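# Verkance お菓子の名前データセット(README)

はじめまして、あるいはお久しぶりです。Verkance は、お菓子の商品名がほかの言語に移るときにどう書き換えられるのかを、こつこつ書きとめてきた小さな表です。もとは Heino Bite さんが旅先で包み紙の文字をノートに写していたもので、それを見せてもらった私が「表計算に入れましょうよ」と口を出したのが始まりでした。気がつけば3,000件になりまして、さすがに説明書きがいるだろうということで、この文書を書いています。

## 中身について

ファイルは2つあります。`names.tsv` が本体で、`notes.tsv` には読み方や語源についての覚え書きが入っています。文字コードはどちらも UTF-8、区切りはタブです。商品名そのものにコンマが入っていることが思いのほか多く、CSV はあきらめました。

本体の列は次のとおりです。

- `id`:通し番号(欠番があります。詰めないでください)
- `name_orig`:包装にあるとおりの表記
- `script`:文字の種類。漢字、ラテン文字、混在など
- `name_latin`:ラテン文字の表記が併記されていればそれを、なければ空欄
- `kind`:チョコレート、飴、焼き菓子などの大まかな分類

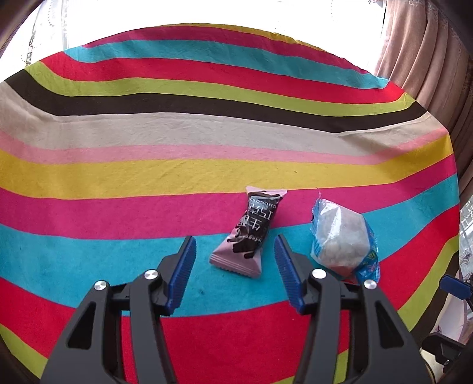

漢字とラテン文字が並ぶ包装。`script` は「混在」とします。

縦書きか横書きかは、最初のうちは記録していませんでした。あとから `direction` という列を足したのですが、古い分までは手が回らず、293件が空欄のままです。少しずつ埋めていくつもりですので、どうか気長にお待ちください。

## 表記のきまり

大文字と小文字は包装に合わせます。「CHOCO」と「Choco」は別の表記として扱いますので、検索なさるときはご注意ください。簡体字と繁体字も統一していません。このあたりは Heino さんとずいぶん長く話し合いまして、私は検索しやすいように揃えたかったのですが、揺れこそ面白いのだと説得されてしまいました。いまではその通りだったと思っています。

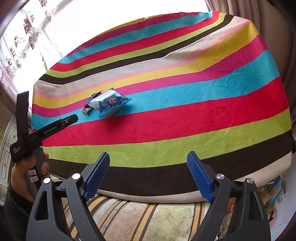
読めない文字は「〓」で置き、推測で補うことはしません。しわや折り目で隠れた部分も同じです。前後からほぼ見当がつくときでも、本体には書かず `notes.tsv` のほうに「たぶん」と添えて書いてください。この「たぶん」があるおかげで、後から別の方が正しい綴りを教えてくださったことが何度もあり、そのたびにうれしくなります。

## 読み込み

集計には自作の小道具 Canis を使っていますが、ふつうの表計算ソフトでも開けます。先頭の行が列名です。`id` を数値として読み込むと頭のゼロが消えますので、文字列に指定してくださいね。

## 足りないところ

集め方が気まぐれなので、地域にも種類にもかなり偏りがあります。飴がやたらに多いのは、単に Heino さんが飴好きだからです。どの国で何がよく売れているか、といった話には使えません。12月に加わった分は分類の見直しがまだで、`kind` が粗いままになっています。

追加や訂正は、行ごとお送りいただけるといちばん助かります。包み紙の文字を書き写しただけのお便りも、もちろん大歓迎です!

最終更新:2020年2月7日

お問い合わせ | © Verkance | ページの先頭へ戻る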